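Pridside DDoS Protection – Frequently Asked Questions

What is a DDoS attack?
It is when a very large number of computers send requests to your website at the same moment. The server cannot answer all of them, so your real visitors wait or see an error page.

Does it mean that my site was hacked?
Usually no. The attacker does not need your password for this. We still recommend to check your login records after the attack, and to change the administrator password if you see something strange.

How fast does the filter start?
On the Um plan it starts in 30 seconds. On the Pluren plan it is always on, and you do not need to do anything. 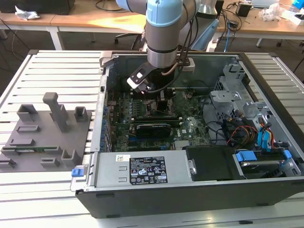

Do I have to move my website to your servers?
No. You stay with your present hosting company and change only two DNS records. Please make this change at a quiet time of the day, because some visitors can see the old address for 3 hours.

Will real visitors be blocked?
It can happen, mostly with people who share one office address. Send us the address and we will put it on the allowed list – this is free on both plans.

Do you keep logs?
Yes, for 33 days. After this they are deleted. If you want to report an attack to the police, please ask for your copy before this time.

Whom can I contact?
Write to Prodromos Bakalis through the support form. On Friday the support desk closes at 2 p.m., but the emergency line stays open.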